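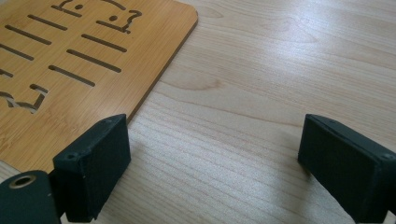

穴のあいた竹の板と、手持ちグリッパーの指先。

印刷する
メールで送る

Flelturonの手持ちグリッパー用フィンガーを、ロボット部で一学期使った感想

うちの部が毎年出ている地区大会には、指定の品を卓上でつかんで運ぶ課題がある。去年は部員が徹夜で設計した爪で臨み、二回戦で片方が旅立った。その反省から、今年は印刷済みの指を買うことにした。Flelturonの2本組、税込1736円。部費で落ちる金額であり、落ちても泣かない金額でもある。

まず見た目。黒に近い深緑で、艶はなく、表面がうっすら毛羽立ったように見える。箱には「精密」とあるが、精密というより冬物だ。もっとも、つや消しなのは助かっている。部室の机は明るい木目で、午後になると天板が盛大に光る。そこへ指まで光ると、画面を見ている一年生が何をつかもうとしているのか分からなくなる。

取り付けは14分。説明書は5分と主張している。ブラケットの丸穴に真鍮色の金具がはまっているのは好印象で、樹脂に直接ねじを切った去年の自作品とは育ちが違う。ただし指のほうのねじ穴は小さく、部室にある工具のうち合うものは一本しかない。その一本は、必要なときに限って隣の物理部にある。

練習の相手には竹の板を使っている。細長い穴が斜めに並び、疑問符に似た形や、文字になりそこねたようなギザギザもくり抜かれた、なかなか意味ありげな板である。つかむ側にとってはいい意地悪で、平らに置かれた薄いものは、上から挟むだけではまず持ち上がらない。机の縁まで滑らせてから挟むか、角を少し浮かせるか。顧問のConstanza Mansilla先生は「考えてからつかみなさい」と言うが、部員はつかんでから考える。

肝心の把持力は、値段を思えば立派なもの。消しゴム、積み木、空の紙コップは問題なし。紙コップは中身が入ると急に難しくなり、その検証は土曜日に一度だけ行われ、雑巾とともに終わった。つるつるした定規は苦手で、ゆっくり逃げていく。比較用に借りたCosixの指は定規に強いかわり、先が厚くて竹の板の縁に入らない。どちらを取るかは課題しだいだと思う。

耐久性については、部長のShewit Wubshetさんが開閉回数を律儀に記録している。今のところ1193回で、割れも欠けもなし。左の指だけわずかにがたつくようになったが、ねじを締め直したら収まった。例の一本を物理部から取り返すのに、締める時間の倍かかった。

不満は二つ。交換用のねじが付属しないこと。それから、左右の区別がどこにも書かれていないこと。うちでは逆に付けたまま半日練習し、「今日は調子が悪いな」で済ませていた。白いペンで印を付けておくことを勧める。

評価は星四つ。設計そのものを学ばせたい部なら、やはり自作するべきだろう。うちも来年は自作に戻すと部長は言っている。そのときのために、この指は予備として引き出しに入れておくつもりだ。

印刷する
メールで送る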